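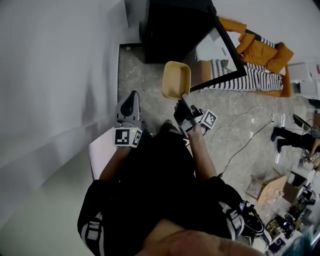
Re: [equipment-planning] Second handheld set, or wait for the arm?
April, 9:40 am
Posted by Myfanwy Gronow

Hello everyone, and thank you, Eugénie, for getting this going before the numbers are due. I've been meaning to write since the last call and kept putting it off until I'd had a proper talk with Paula, which has now happened (over a very long lunch, my fault entirely).

Eugénie Royer wrote:
> Before I send the request up, can we agree on the order of
> purchases? As I read it we have three things competing: another
> pair of handheld grippers, the Jondico arm, and the stands and
> cabling that always get left until the end. I have 2,000 that must
> be committed this round or it goes back, and I'd like to put it
> somewhere sensible. Thibault wants the arm first. Paula says the
> handhelds are where the hours get used. I can argue it both ways.
> Also, does anyone know if the Akyol quote is still good?
>
> Eugénie

Let me take the easy one first. The Akyol quote is still good. I rang them this morning and it stands at 1,212 for a matched pair with the marker cubes, charger and one spare set of fingers. Shipping is in that price. The harness isn't, and I'd like us to keep using the ones we have until the buckles give out.

Now for the order. I'm with Paula on this, though I came to it slowly, and I do understand why Thibault feels the way he does. An arm is what visitors want to see, and it's what we'll all be leaning on in the end. But think about what a working session looks like for us just now. One person is strapped in with a gripper in each hand, picking up a little tan tray and putting it down again, over and over, while the rest of us find reasons to be useful. With a second pair, two people could be recording through the same afternoon. I can't see the arm doing that for us this year, however nicely it's mounted.

There's the matter of wear, too. The finger pads on the older pair have been replaced 2 times since we started on the Wakwood tasks, and every time it happened we lost the rest of the day hunting for glue and then waiting for it to set. I'd been thinking of a second pair as a luxury. Monique set me straight (kindly, as always!) and pointed out that it's also our only real backup. If a gripper goes off for repair, Akyol's turnaround is 7 working days, and I don't think any of us wants to explain a gap like that to Faron in the middle of their project.

So what I'd suggest for this round is the Akyol pair, and then everything left over goes to the dull things. I mean longer cables, floor covers for them, a decent shelf for the chargers, and a few more of those small trays and other light objects for the pick-up tasks. I know it's hard to get excited about floor covers. I'd still rather buy them now, while there's money with our name on it, than go asking for them by themselves later on, when they always look like something we could live without.

Thibault, I don't want the arm to slide off the table, so could you do two things for me? Please ask Jondico whether they'd hold their price into the next round, and whether their mounting plate comes with it or has to be ordered on its own. The second answer matters more than it sounds. When we planned for the last arm we priced the arm and nothing else, and the table we thought would do was too light, and the whole thing sat in its box while we sorted out a new one. I'd like a full figure this time, with the plate, the table, the training day and whatever they charge for support after the first year.

Paula, if you still have the sheet with the session hours on it, would you send it to Eugénie directly? It makes the case far better than I can, and in much less space.

One thing I haven't settled in my own mind is storage. If we do end up with two full sets, they'll need separate, labeled cases, and I'd like us to agree that a left and a right stay together as a pair. Swapping them about means calibrating again, and I've lost enough mornings to that already. Suggestions welcome, especially from anyone who has found a case with foam that holds up.

I'm around until four if anyone would like to talk it through by phone, and after that by email in the evening.

Warmly,
Myfanwy

Filed under: Lab Equipment & Purchasing

Recent in this list
Jondico arm: what to ask before we sign
Cable covers, again
Wakwood task list, revised
Who has the spare charger?
Faron visit: room and parking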